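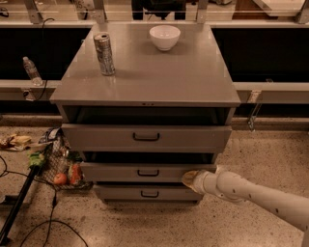
Malter Looks Great, and So Did the Last One

By Keegan Donnelly
Dec 8, 2019

So Zetik has a new survival game, it's called Malter, and I'm supposed to be excited. The trailer runs 46 seconds. I watched it 4 times and still couldn't tell you what the player does.

There's a swamp. There's a lantern. A very large thing gets up out of the water, and then we get the logo. I'll admit the swamp is lovely. Puluser had a lovely trailer too, and I paid full price for that one and spent my first evening carrying reeds from one hut to another.

My friend Donal Ní Bhriain thinks I'm being sour. He points out that the studio patched Puluser into decent shape by November, and he's right, it's a better game now. I'd already quit by then. Fixing a game after people have paid for it is the least a studio can do, and I don't see why it should buy the next one any goodwill.

What bugs me more is the preorder page, which went up the same hour as the trailer. For an extra 15 dollars you get a different lantern. We haven't seen a menu, a fight, or a single minute of somebody playing, but the lantern is ready to go.

Maybe Malter will be terrific. I'd like a good swamp game. Show me ten dull minutes of a person walking around in it, with the health bar on, and I'll think about it. Until then my money's staying put.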